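カテゴリー:作業室ノート > 小物・収納 タグ:ブロック/丸缶/金属箱/ラベル

3月 水曜 Watetti作業室(Bisisholm棟)小物の総入れ替え

朝から小物棚の入れ替え。ずっとやりたかったので、前の晩からそわそわしていた。昼までに終わらせるつもりが夕方までかかったけれど、楽しかったからよし!

きっかけは先週、Lorne Simardが「丸くて転がる小さいもの、何かない?」と探しに来て、棚の前でしばらくしゃがみこんでいたこと。あるのは分かっているのに出てこない。紙箱の上に紙箱、その上に袋、袋の中にまた小袋。探すたびに一段ずつ崩して、戻すときは違う順番で積むので、だんだん地層みたいになっていた。いちばん下の箱から去年の暮れに配られた飴の包み紙が出てきた。中身はなし。誰が食べたんだろう。

■ 朝いちばん:全部出す

大机に白い布を敷いて、棚の中身を残らず広げた。広げてみるとやっぱり色がきれい。おもちゃのブロック、小さな容器、スポンジの切れ端、木の積み木、洗濯ばさみ、ペットボトルのふた、消しゴム、糸巻き。こういうものが一面に並んでいると、それだけで気分が上がる。Mirjana Tomićがコートを着たまま入ってきて、「市場みたい」と言ってそのまま手伝い始めた。コートは途中で脱いだ。

布は次からもう少し厚いのにする。薄いと下の机の溝に小さいものが引っかかって、布ごと持ち上げたときに偏る。ネジの類は布の外、浅い皿のほうへ。磁石は最初から別の部屋に避難させておいた(前回、クリップの塊ができて剥がすのが大変だった)。

■ 分け方のこと

前のラベルは「プラ」「木」「金属」「その他」で、要するに材質で分けてあった。これが使いにくい。探しに来る人は「プラスチックがほしい」とは言わない。「角のあるやつ」「つるつるの」「平たくて薄いの」と言う。Lorneの「丸くて転がる」もそう。

それで今回は手ざわりと形で分けることにした。

・角もの:ブロック、積み木、サイコロ、消しゴム
・丸もの:ふた、小さい缶、糸巻き、コルク
・ふわもの:スポンジ、毛糸玉、フェルト
・長もの:洗濯ばさみ、棒、鉛筆の短くなったの
・迷いもの:どこにも入らないの全部

最初は「迷いもの」に何でも入りそうで心配だったのに、やってみたら意外と少なくて嬉しい。残ったのはバネ付きの何かの部品、片方だけのイヤリング、穴のあいた木の玉。木の玉は丸ものでいいじゃないかと自分では思う。Mirjanaは「紐を通して使うものだから長もの」と言い張っていて、そこで十分くらい止まった。今日のところは迷いもののまま。次に使う人に決めてもらう。

糸巻きも微妙で、横に置くと転がるのに、立てると角ものみたいにおとなしい。これは転がるほうを優先。

■ 洗う

角ものと丸ものはぬるま湯で洗った。洗剤はFlirndenの無香料を、ほんの少し。ブロックは裏側のくぼみに埃がたまるので古い歯ブラシで一個ずつこする。面倒そうに見えて、これが無心になれてとてもいい。こすると色が急に明るくなる!赤も青もいいけれど、黄色がいちばん変わる。洗う前は芥子色だと思っていたのに、洗ったら卵の黄身みたいな色になって、Mirjanaに三回くらい見せに行った。

丸い缶は洗わない。縁の巻き込んだところに水が残って、前に錆を出したことがある。固く絞った布で拭いて、すぐ乾いた布でもう一度。蓋の絵柄は強くこすらないこと。一つ、花模様の金色の線が薄くなってしまっていて、それは多分わたしのせい。ごめん。

木のものは乾拭きだけ。ふわものはネットに入れて手で押し洗い、窓際に吊るした。毛糸玉は芯まで乾くのに時間がかかるので、棚に戻すのは明日以降。戻す人は真ん中を指で押して確かめてから。

乾くまで約40分、お茶にした。Lorneが焼き菓子を持ってきてくれた。丸い缶に入っていて、もちろん食べ終わったらもらう約束をした。蓋の裏まで柄がある。こういう缶を作る人と友達になりたい。

■ 重さを量ってみた話

ついでに、前から気になっていた「角もの」の袋の重さを量った。346グラム。数字自体には特に意味がなくて、次に量ったときに減っていたら誰かのポケットか床の下にある、というだけの目安。量りは台所のものを借りた。粉がついたので拭いて返却済み。

本当は丸もののほうが減りやすい。転がって棚の裏に入るので。今日も棚を手前に引いたらコルクと瓶のふたが出てきた。棚の裏は掃除機の細いノズルだとコルクまで吸ってしまうから、先に定規でかき出してから掃除機。定規は長いほう。

■ 入れ物

いちばん悩んだのは入れ物。紙箱は軽くていいけれど、角がへたる。透明の引き出しは見た目が最高で、中身が外から見えるのでわたしは一生これでいいと思っている。ただ引き出しごと机に持っていくと底がたわむ。

小さい引き出しは棚の下から順に使って、番号は14まで振った。ラベルはOuelletの白いテープ。黄色いテープのほうが目立つのだけど、黄色いブロックの引き出しに貼ったら見事にまぎれてしまい、貼り直した。黒の油性ペンで、字は大きく。ひらがなで書いたら「ふわもの」がすごくかわいくなった。

広げて使うときの浅い箱も、いくつか試した。

木のトレイ。見た目は好き。積み木を置くと色が近くて見失う。お茶をこぼすと染みる(こぼした)。

白いプラのバット。何を入れても色がはっきりする。明るい窓のそばだと眩しい。丸ものを入れて持ち歩くと、からからとにぎやかな音がする。

灰色の金属の箱。地味かと思っていたのに、今日いちばん見直した。四角くてしっかりしていて、底が灰色なので黄色でも青でも緑でもよく映える。底は擦れ跡だらけで、わたしはこれがかなり好き。つるつるの新品より小物がなじんで見える。黄色いブロックを斜めに置いただけで、もう静物画みたいになる。柄の入った丸い缶っぽいのを横に並べると、銀色の縁がまたよくて、しばらく眺めてしまった。

音はする。ブロックを高いところから落とすと隣の部屋まで聞こえるので、そっと置く。フェルトを敷く案も出たけれど、それだとあの底が見えなくなるからわたしは反対。Mirjanaも反対。Lorneは賛成。2対1で敷かないことになった。

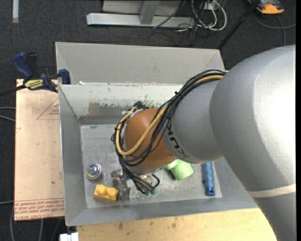 ■ 灰色の箱に入れるもの、入れないもの

入れていい:
黄色いブロック。ぽっちが二つ上を向くように置くと、ひと目でブロックだと分かって気持ちがいい。
柄のある丸いの。青や紫、緑、白が混ざった、上面がつやつやしたあの子は今のところ箱のスター。柄を上に。裏返すとただの銀色の丸に見えて、せっかくの柄がもったいない。
そのほかの角もの、丸もの。なるべく色が離れた組み合わせで。

入れない:
灰色の消しゴム。完全に消える。
毛糸玉。底の擦れたところに繊維が引っかかる。
濡れたもの全般。

ぎっしり詰めるより、少しだけ入れて間をあけるほうが断然いい。満杯にすると一つずつの形が見えなくなるし、取り出すときに別のものまでついてくる。Mirjanaは最初「すかすかで寂しい」と言っていたのに、ブロックと丸いのが離れて置いてあるのを見て、「あ、庭だ」と言った。庭!分かる。

箱を前後に並べて置くと机の上がすっきり見える。縁どうしをぶつけないように。ぶつけるとものすごい音がして、二回とも全員が振り返った。

■ 片づけの手順(次の人へ)

机を拭く。
箱の中身を一度布の上に出して、色の組をくずして引き出しに戻す。
引き出しは奥まで押す。「丸もの」だけは最後に少し引っかかるので、持ち上げ気味に。
灰色の箱の底は乾いた布で一方向に拭く。ピカピカに磨かなくていい、というか磨かないで。
迷いものに新しいものを入れたら、このノートの端に一行書く。

■ 残り

・毛糸玉の乾き具合を見る
・Lorneの焼き菓子の缶、受け取ったら丸ものへ(柄があるので手前に)
・Ouelletのテープ、白がもう少ない。黄色は余っている
・木の玉の所属
・透明の引き出しの底に当てる薄板。物置に端材があったはず
・歯ブラシ、毛がひらいたので交換
・来た人が「角もの」「丸もの」で本当に迷わず見つけられるか、説明せずに見てみたい。でもたぶん口を出してしまう

最後に電気を消す前に引き出しを全部もう一度開けて、全部もう一度閉めた。用はないけど見たかったので。帰り道のパン屋で、飴の丸い缶を見つけて買ってしまった。中身はみんなでどうぞ、入口の机に置いておきます。

――――
コメント

Mirjana:木の玉は長ものです。紐を通した状態で引き出しに入れておきました。既成事実。

Lorne Simard:丸いの、今度はすぐ見つかったよ。ありがとう。フェルトの件はまだあきらめていない。半分だけ敷くのはだめ?

(隣の部屋より):箱どうしがぶつかる音、二回とも聞こえてました。お茶を吹きました。でも飴はおいしかったです。

書いた人:半分フェルト、ちょっと見てみたい……灰色と緑のフェルト、合いそう。端切れがあったら持ってきてください。毛糸玉はまだ真ん中が湿っていました。

Mirjana:緑のフェルト持ってます。ただし星形に切ってしまったあと。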